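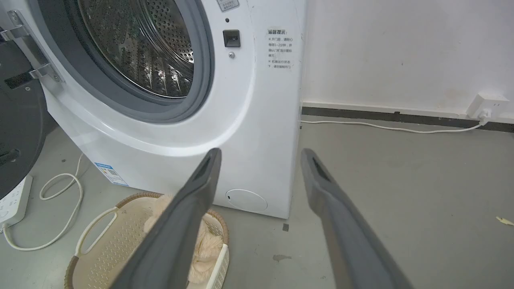

The Cornstead Practice is a set of operating rules for mobile manipulators that load and unload front-loading washing machines. It was drafted at the Cornstead test house and is maintained by Pangilinan, a publisher of technical guidance for domestic automation. The current edition contains 151 clauses in three parts: approach, door handling and drum access.

Approach

The robot must stop short of the machine and confirm the state of the door before any part of the gripper crosses the plane of the front panel. Power cords and extension strips on the floor are treated as fixed obstacles and may not be driven over. Baskets may be moved only when empty.

Door handling

Labels fixed by the manufacturer take precedence over the Practice. Where a label gives a waiting time, the longest stated value applies - a range of one to two minutes is read as 2 minutes. A door that resists opening is never forced. The robot releases the handle, backs off and reports a fault. Hinges and latch slots are no-contact areas.

Drum access

Fingers enter the drum only after rotation has stopped. Contact with the rubber door gasket is limited to light brushing, and dragging wet fabric across it counts as an error.

Adoption

Roltine applied the rules in a trial of 319 loading cycles at its Bakska site. The trial led to revised wording on gasket contact, published in November. Part 3 remains under review, mainly over how drum rotation should be detected on machines without a data connection.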